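# Two-armed robot for plating up in a staff canteen: what happened to your mornings?

**grurulico_lunch** wrote:

Hello all, long-time reader, not much of a poster. I run the breakfast and lunch side of a staff canteen on the Getlow estate and we're getting one of the two-armed Zirkberg units in January, for plating and the cold counter to begin with. The fitters have sent over the simulator so that we can rehearse the jobs before the real thing is bolted down, and I've been spending my tea breaks on it.
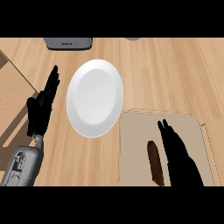
I've got a team of 6, most of whom have been with me for years, and I'd like to go about this decently. Head office says no jobs are going. I believe them, more or less, but "no jobs going" leaves an awful lot out, doesn't it? The first hour of our day is everyone at the one long counter, plating and chatting, and I learn more about how people are in that hour than in any meeting I've ever sat through. If the robot has the counter, where does everybody stand? If you've been through it, I'd be so glad to hear how the day changed shape, good or bad. Never mind the brochure stuff, I've had plenty of that.

---

**Yichen Shi** wrote:

Welcome, and what a nice way to ask it. We've had ours for 2 winters now at a hospital kitchen, and the simulator was the best part of the whole business for us, mainly for the arguments it started. We put it up on the office monitor and people wandered in and said things like "you'd never put the board there" and "who lays a plate that way round?", and all of that went into the setup notes. The black hands look clumsy on screen, and I'll grant they are a bit slow, but the slowness matters less than where things live. Our whole counter got rearranged to suit the arms, and for a month I reached for tongs that had moved.

Is that a roll or a sausage on your board, by the way? We had three people round the screen and couldn't agree.

---

**grurulico_lunch** wrote:

Sausage! Or it's meant to be. My breakfast cook said bread roll straight away and won't be moved, so your three are in good company. The task on the sheet says "sausage to plate", and I'm going by the sheet.

---

**fortin_nights** wrote:

I'll be the grump, somebody has to. I was on the line at Fortin when they brought theirs in, and yes, no jobs went. What went was the easy work. Plating was the bit you did when your back was bad, or when you'd been up all night with a poorly child, or in your first week when you didn't know where anything was. The robot took that and left us the pot wash, the deliveries and the deep clean. Same hours and same money, and I went home far more tired. Nobody upstairs could see it as a change because the rota looked the same on paper.

So my advice is to write down which jobs are the light ones before it arrives, and ask who does them and when.

---

**Chenxi Duan** wrote:

I want to half agree and half argue with fortin_nights. The point about light work is dead right and I wish I'd read it before ours went in. But plating 2136 breakfasts over a conference week was never light for my wrists, and I don't miss it one little bit! I used to go home and couldn't open a jar. Now I do the tasting and the specials board, and I walk the dining room for the first time in my working life, and I've found out that half our regulars have been quietly leaving the mushrooms since goodness knows when.

The part I'd warn you about is the minding. Somebody has to stand near it, top up the food, put right whatever it has put down badly and press the button when it stops. Our manager treated that as no work at all, so it fell to whoever was kindest. It's a job. Give it a name and a turn on the rota, and don't let one person get stuck with it.

---

**fortin_nights** wrote:

Fair enough about the wrists, I was on a smaller line than that. I still say a specials board is one person's nice new job, and there were plenty more of you at the counter. What did the others get?

---

**Chenxi Duan** wrote:

Two of them got the baking, which we used to buy in. One hated the change and moved to the coffee bar, and she'd tell you herself she was pushed. So no, it wasn't lovely for everyone and I shouldn't make out that it was.

---

**Yichen Shi** wrote:

On the first hour and the chatting, we lost ours and it took us far too long to notice. People came in, went off to their corners, and by spring there were two new starters I'd hardly spoken to. What we do now is 40 minutes of prep all together at the back table, veg mostly, before the arms are switched on. It could be done quicker by fewer people. I've been told so by someone with a spreadsheet, and I made him a bacon sandwich and carried on.

---

**grurulico_lunch** wrote:

Thank you, all of you, I've printed this out and it's already got gravy on it. I sat down with the team after service and we made the list of light jobs, as fortin_nights said. I'd have got it wrong on my own: I had wiping down the trays as a light job and was told very firmly that it isn't. I've also asked whether the arms can be left off until half past seven so we keep the counter to ourselves first thing. The fitters said yes without even asking why.

Chenxi, how long is a turn at the minding with you? I was thinking an hour, but I don't want anyone going cross-eyed.

---

**Chenxi Duan** wrote:

Half an hour, and swap on the clock even if it's going well. We tried the full hour and people started bringing crosswords.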